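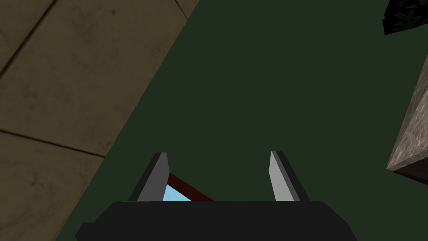 Marlene Sawatzky
Contributing editor, dress and textiles

The Irkville collar is a tall, detachable shirt collar associated with the garment trade of Irkville, where it was sold to office workers and later to dance-hall crowds. It stands higher at the back than at the front and closes with two hidden studs. Most popular accounts call it the first unisex collar. The evidence for that claim is thin.

Origins
The usual story credits the Storner workshop, which is said to have cut the first collar from leftover shirt cuffs. The story comes from a sales booklet put out by Storner's own successor firm, Rarero, and no earlier source repeats it. Surviving order books list 118 collars in the first season, all of them under men's goods. Women certainly wore the collar later – several studio portraits show it – but that is a different thing from its being designed for them.

Construction
A standard collar was made of 5 layers of starched cotton, stitched flat and then shaped over a block. Rarero advertised 24 sizes. Tyson Simard, who measured the collars kept at the Ongart dress archive, found only nine that differed in any way a wearer would notice. The rest seem to be the same collar with a new number stamped inside the band.
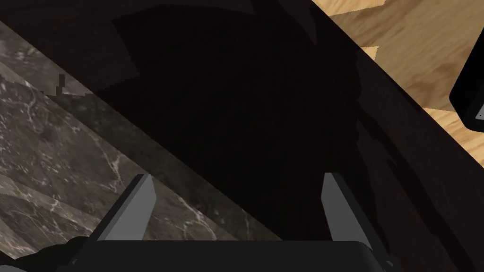 Two gripper fingers, set wide apart.

Revival
The collar came back into shop windows after a February showing in Ongart, and fashion writers were quick to announce a movement. Sales figures were never published. Much of what was sold as a revival piece was a soft, sewn-on collar with no studs, sharing little with the original beyond its height.

Disputed points
Claims that the collar was banned in Irkville schools have not been traced to any school record. The nickname "chin fence" is often described as period slang, though it first appears in the revival press. Simard accepts it as older. He has yet to give a source.

See also
Detachable cuffs; Shirt studs; Starching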